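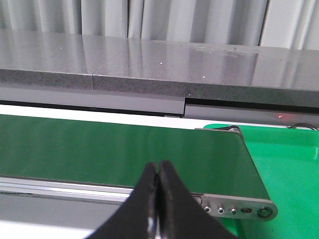
十二月起班车、车棚和夜班用餐的几项变动

Gulbridge园区的冬季班车时刻从十二月开始执行。和去年冬天相比，线路改动不算大，但有两个站挪了位置，夜间的末班车也换了时间，请各单位在班前会上念一遍，尤其是刚入职的同事，他们手里拿到的可能还是夏季的折页。

先说线路。东线仍然从Evach地铁口出发，经旧粮库、邮局后街、职工宿舍北门，到园区一号门。西线从Ninh路总站出发，中途不再进菜市场那条小街。那条街入秋以后一直在换下水管，路面只剩半幅，公交公司的大车都绕着走，我们的车继续往里钻，早上经常堵在豆腐店门口动不了。改线以后，西线在Ninh路和河堤路的路口右转，沿河堤直接开到二号门。原来在菜市场上车的同事请改到河堤路药店对面候车，站牌已经立好，蓝底白字，比公交站牌矮一截。下水管哪天能换完，施工单位给过几个说法，互相对不上，所以我们不在这里写日期。恢复原线的时候会另外通知。

职工宿舍北门那一站往南挪到了自行车棚旁边。原来的位置正好在坡底，去年冬天结冰，有人上车时滑倒。车棚旁边地势平，晚上也有灯。缺点是离宿舍三号楼远了一段，住三号楼的同事要早几分钟出门。

末班车时间改为晚上11点，东西两线相同。夏季时刻的末班车比这个早，二班下班以后换衣服、交接、洗手，时间很紧，有人干脆不换鞋就往外跑。这件事在秋天的意见表里提得最多。改晚以后司机的休息时间要重新排，运输组为此把早班第一趟车换成了另一组司机，早班的发车时间不受影响。末班车到点就走，不等电话。以前有过全车人等一个人的情况，等到最后那位同事已经搭别人的车回家了。

班车刷卡仍用门禁卡。新员工的卡还没有下来的，凭部门开的临时条上车，临时条要有部门章，手写的名字不行。访客不能坐班车，请提前告诉来访的客户和供应商，从Evach地铁口走过来要20分钟，路上没有岔道，顺着铁路围墙走就到。

再说自行车和电动车。

一号门里面的旧车棚冬天继续用，二号门外那一排临时停车架十二月撤掉。撤架子的原因是消防通道，安监检查时已经提过意见，我们拖了一个夏天。架子上现在还锁着几辆长期没人骑的车，轮胎都瘪了，其中一辆女式车的车筐里长出了草。行政组在每辆车上挂了黄色的纸牌，写了联系电话。挂牌以后一直没有人来认领的，会搬到旧锅炉房保管，不会当废品处理，但保管期间车况再变差，行政组不负责修。

电动车充电只能在车棚南侧的充电柜。充电柜改成扫码以后，有些年纪大的同事不习惯，可以到门卫室登记，由值班的人代扫，费用月底从餐卡里扣。不要把电池拎进更衣室充电，也不要拎进宿舍。宿舍楼里的检查从入冬起会勤一些，查到的电池先收走，下班后到行政组领，第二次再查到，要由部门负责人陪着来领。

有同事问能不能在车棚加一个打气筒。原来是有的，嘴子被人拧走了两回。新买的打气筒放在门卫室里，用的时候跟门卫说一声，用完送回去。

夜班用餐方面的变化比班车多。

食堂的夜宵窗口从二楼搬到一楼，紧挨着开水间。二楼晚上不再开灯、不再供暖，楼梯口会拉上链子。夜宵的品种照旧，有面、粥、馒头和两样炒菜，每晚的汤换着做。入冬以后加一样砂锅，砂锅要现做，等的时间比面长，赶时间的同事不建议点。粥里原来放的碱有人吃不惯，厨房试着不放，煮的时间拉长了，味道淡一些，愿意要原来那种的可以在意见本上写，写的人多了再改回去。

夜宵补贴的额度不变，仍然打在餐卡上，当月有效，过月清零。有人问为什么不能攒到下个月用，财务的答复是补贴按出勤核算，跨月以后对不上考勤表。我们把这个意见又转了一次，有结果会登在通讯上。

食堂师傅Vinh Đặng从这个冬天起负责整个夜宵窗口，他以前在早餐档做面，不少人应该认得。他让我们在这里代为说明一件事：面煮好放在台子上，报号以后请尽快来端，放久了会坨，坨了再回来要求重煮，后面的人就得跟着等。报号用的喇叭声音小，他已经报修，在修好之前会用嗓子喊。

自带饭的同事，一楼的微波炉增加到了四台，靠窗那台功率大，热米饭容易干，请把盖子虚掩着。汤汤水水请用深一点的碗。微波炉里洒了东西，顺手擦掉，抹布在右手边的挂钩上。冰箱里的饭盒请写名字和日期，没有写的，每周清理时一律倒掉，饭盒洗净后放在窗台上。

餐费充值机搬到了一楼门口，可以用手机，也可以用现金，现金只收纸币。充值机吐卡慢，插进去以后不要反复拍它。

下面是路面结冰时的安排，和往年一样，仍然要重复一遍。

班车是否停运，由运输组在早班发车前决定，决定之后发在各部门群里，同时在一号门的白板上写出来。停运当天，能自己来的照常上班，来不了的向班组长报备，不按旷工处理，但报备要在上班时间之前。用别人的手机代报也可以，要说清楚自己的部门和工号。从河堤路骑车过来的同事，结冰时请推着走过闸口那座小桥，桥面是钢板的，比路面先结冰，看上去和没结冰时差不多。

厂区内的除冰由物业负责，融雪剂先撒两个大门和食堂台阶，然后是车棚，最后是各楼之间的小路。小路撒到的时间比较晚，早班的同事尽量走大路。融雪剂会把皮鞋弄出白印，回家用湿布擦一遍，再上油。物业采购的融雪剂换了牌子，颗粒比去年粗，踩在脚下有点硌，扫的时候也费劲，保洁组已经反映过，这批用完再看。

防滑鞋套在各部门内勤处领取，每人一副，签字。鞋套只在室外穿，进车间和食堂之前要脱下来，鞋套底上的金属钉会划伤地坪漆。去年食堂一楼门口那块地面就是这样花的，春天重新刷过，气味散了好几天。

冬季工装的发放和鞋套一起进行。尺码以秋天登记的为准，领到以后先试，不合身的不要拆袖口的吊牌，到库房换。今年的棉服由Brarkska供货，面料比从前的厚，内袋改到了左边，带拉链。反光条在后背，洗的时候翻过来洗，不要用力搓。旧棉服不收回，可以自己留着，也可以放到宿舍一楼的旧衣箱。

最后是班车费用的问题。意见表里有人写，希望外包单位的人也能坐班车。目前班车的座位早班基本坐满，晚班有空位。运输组和几家外包单位谈过，初步的办法是晚班放开、早班不放，外包单位按人每月缴费，每人600元的报价有单位嫌高，还在谈。谈妥之前维持现状，外包单位的同事请不要借用别人的门禁卡上车，查到以后卡主的班车权限会停掉。

以上安排执行到明年开春，夏季时刻恢复前会再发一期通知。新时刻表贴在两个大门、食堂一楼和宿舍各楼的公告栏，需要纸质折页的可以到行政组拿，折页比公告栏上的字小，眼神不好的同事直接拍公告栏就行。

读者留言

河堤上的老周：药店对面那个站没有遮雨的地方，下雪天能不能给搭个棚子？哪怕先借药店的屋檐，跟人家打个招呼也好。

二班包装：末班车改晚太好了，总算能把鞋换了再走。

行政组回复 河堤上的老周：棚子要占人行道，得报街道批，材料已经递上去了。药店那边我们去问。

小米粥：投一票，粥还是要原来放碱的那种。意见本上我也写了。

三号楼住户：车站挪远了我没意见，但车棚到三号楼中间那盏路灯坏了，麻烦一起修一下。

阿芹：请问孕期的同事停运那天怎么报备，也是找班组长吗？

行政组回复 阿芹：一样找班组长。路况不好时可以提前一天说。

相关与近期内容

秋季意见表汇总：提得最多的几件事
职工宿舍暖气试水通知
图书角搬家，借出的书请在年底前归还
二号门外临时停车架撤除说明
食堂意见本摘录（秋季）
冬季工装洗涤和更换办法

Gulbridge园区通讯编辑组　投稿请交各部门内勤或一号门投稿箱　版权归编辑组所有，转载请先联系　返回顶部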